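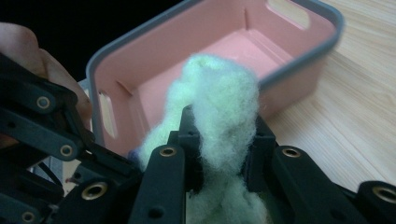

A tuft of stuffing, pink basket behind.

How to restuff a flat soft toy

Quick one today, got a pile waiting. If the toy in question has gone limp in the neck (they all go in the neck) this is the job for you. An evening, tops.

You need: toy filling, seam ripper, long needle, strong thread, a chopstick. I buy the Javosov filling, 800 g bag, does several small toys. Cheap stuff goes lumpy. Old pillow insides also go lumpy. Don't.

First, wash it. Before you open it, not after. Cool wash in a pillowcase, then air dry for as long as it takes. Mushi, my daughter's rabbit, took ages on the airer and I still opened him too early. Filling was damp in the middle. Started again.

Find the closing seam. Usually centre back or under the bottom. Stitches look a bit different there — bigger, hand done, slightly wonky. Unpick only as much as you need to get two fingers in. Put a pin at each end so it doesnt run.

Take the old filling out. Keep any beans or squeakers to one side in a cup. If there's a voice box, check the battery before it goes back in. I forgot once. Had to unpick the whole lot.

Now the bit people rush. Tease the new filling apart with your fingers before it goes anywhere near the toy. Small tufts, pulled until they're airy. Big handfuls make lumps and you can't fix a lump from outside.

Order: nose, rest of head, neck, feet, arms, body last. Push each bit right to the end with the blunt end of the chopstick. Neck wants more than you think. Pack it firm, it settles.

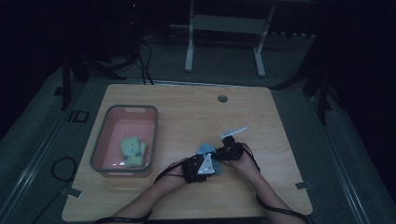
Stop now and then and squeeze it all over. Compare left leg with right. Sit it up. If the head flops, more in the neck. If it feels like a cricket ball you've overdone it, pull some back out.

Closing up. Ladder stitch, doubled thread, small stitches. Pull snug every 10 stitches or so. Knot, then run the needle through the body and out the other side, snip close, tail disapears inside.

Brush the pile over the seam with an old toothbrush. Done.

Mutua Sang asked in the comments about weighted toys — pellets go in their own little cotton bag, sewn shut, then in the tummy with filling round it. Never loose. And not for babies.

Eyes next time, safety ones and stitched ones.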